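Ficha de datos: Cajonera de sobremesa, colección Aronero
Versión del 23/09/2026
Mantiene: Meriem Saber. Revisión: Zsófia Szalai

Qué contiene

255 sesiones de ordenar objetos pequeños de casa en una encimera: guardar en el cajón, dejar en la bandeja de arriba, apartar a un lado. De ellas, 142 llevan anotación completa y 81 solo la etiqueta de estado final. El resto está sin revisar y yo no lo usaría para nada serio.

La descripción original del proyecto hablaba de "orden doméstico cotidiano". Me parece mucho decir. Lo que hay es una encimera, una cajonera de madera clara y unas cuantas cosas que cualquiera tiene en la cocina. Quien busque un cajón de verdad, con gomas elásticas, pilas gastadas y el manual de una batidora que ya se tiró, tendrá que buscar en otro sitio.

Los objetos

La cajonera lleva una bandeja abierta encima, con reborde, y un cajón debajo. Los anotadores discutieron bastante sobre si la bandeja cuenta como "dentro". Rachid Belkadi defendía que sí; la guía acabó diciendo que no, y hay sesiones antiguas que siguen el criterio de Rachid. Están marcadas con criterio_bandeja = 1. No me fiaría del todo de la marca.

Los paños son lo peor etiquetado de la colección. La categoría "doblado" se aplicó con una generosidad que no comparto: un paño arrugado con una pinza en medio no está doblado, por mucho que alguien lo escribiera así en la hoja. Se añadió después "recogido", que sirve para casi todo y por eso mismo informa poco.
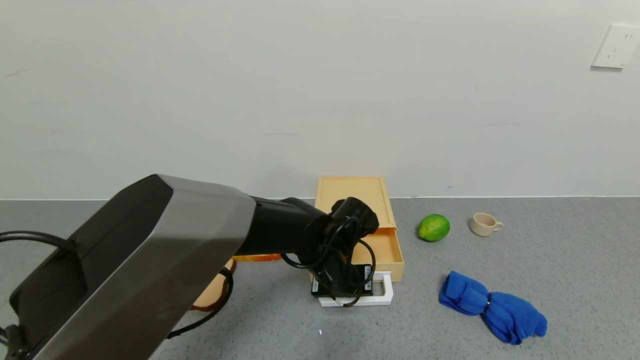

Con la fruta hubo menos peleas. Limas y limones comparten la etiqueta "cítrico", decisión de Nabila Bouzid que sigo sin entender, porque el color los separa sin esfuerzo. Las tazas se anotan con la orientación del asa (izquierda, derecha, frente, oculta). Es el campo más fiable que tenemos.

Campos

sesion: identificador numérico.
objetos: lista de etiquetas, separadas por punto y coma.
cajon: cerrado, entreabierto, abierto.
contenido_cajon: vacío, con objetos, no se ve.
asa: solo para tazas.
pano: extendido, doblado, recogido.
criterio_bandeja: 0 o 1.
notas: texto libre, en español o francés según quién anotara.

"Entreabierto" no tiene umbral. Se pidió uno y la respuesta fue que se notaba a simple vista. Entre "entreabierto" y "abierto" hay desacuerdos por todas partes, así que en mis propias pruebas junto las dos clases.

Cifras

El archivo de notas tiene 1.517 líneas. Muchas dicen "ok". Las demás merecen una lectura, sobre todo las de Ifeoma Briggs, que apuntaba los casos dudosos en vez de forzarlos en una casilla.

Limitaciones

Se ha dicho que con esto se puede medir si una superficie está ordenada. No lo veo. El conjunto recoge dónde acaba cada cosa, y una taza junto a una lima puede ser desorden o puede ser el desayuno de alguien. Tampoco hay cubiertos, ni papeles, ni bolsas, que es lo que suele ocupar una encimera.

La partición de prueba, llamada Zerkari, se separó por sesión y no por conjunto de objetos. Las mismas tazas pueden salir a ambos lados. Cualquier resultado muy alto habría que leerlo con eso delante.

Cambios pendientes

Separar limas de limones.
Revisar a mano todos los "doblado".
Fijar de una vez el umbral del cajón.
Traducir las notas en francés, tarea prometida desde diciembre.

Los errores se comunican a Meriem indicando el número de sesión y el campo afectado.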